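Zovel angled finger set

Replacement fingers for small two-arm benches, sold in pairs. Each finger is a black plate with a pointed tip, meant for getting under a rim or into the handle slot of a bin. The fingers bolt on in place of the standard parallel pads and need no change to the wrist housing.

Our test bench is used for thin-walled plastic containers: white storage bins with oval handle cutouts, and slotted baskets in black and blue. Both arms run the same finger set, and a small camera at the wrist looks out between the fingers.

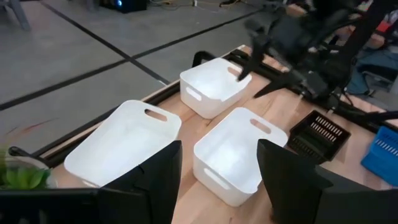
Set the opening before the first run. For rims we suggest starting at 30 per cent grip force and going up in small steps. Thin walls bow at anything over 66 per cent, and the controller will report a good grip when the bin is already bending.

Fitting takes 2 hex bolts per finger. Recalibrate the open and closed positions afterwards, then check that the wrist camera can still see both tips.

A fixed camera by the workspace is worth adding. Tall baskets can hide the fingers from one side, so try it at rim height and again from higher up before you clamp it down.

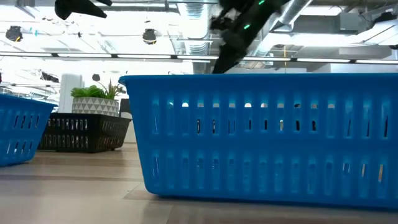 Celina Mazurek writes that she had the Chisholm pads on before these and still prefers them for anything with a smooth, flat side, but the angled fingers find a basket slot far more often.

Supplied with bolts and a hex key. Part 33 in the Zovel spares list. Orders placed by Sunday go out the following week.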